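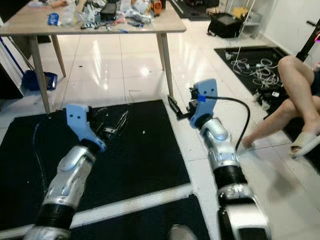
Inside the Kristiansen building, Zasow, in December.

Good news for anyone who's been walking home up the hill in the rain – the 66 bus is coming back! I've been moaning about this one since it was cut last spring (sorry to everyone who has sat near me at lunch), so you can imagine how pleased I was when Skedik confirmed it'll be running again before the end of December.

The new timetable has a bus every half hour until 6 in the evening, then one an hour until just before midnight. It'll stop outside the Kristiansen building and the swimming pool, but it won't go round by the old market any more, and I know a few of you will be cross about that. I am a bit, too.

Miłosz Stępień started the petition and got almost 2,000 names on it, mostly by standing at the Urura bakery door with a clipboard. He told me he'd have been happy with 100. "I just wanted to get to my sister's without two changes," he said.

Fares stay the same as on the other Zasow routes, and passes already work on it. I'll be on the first one out, top deck, front seat if I can get it.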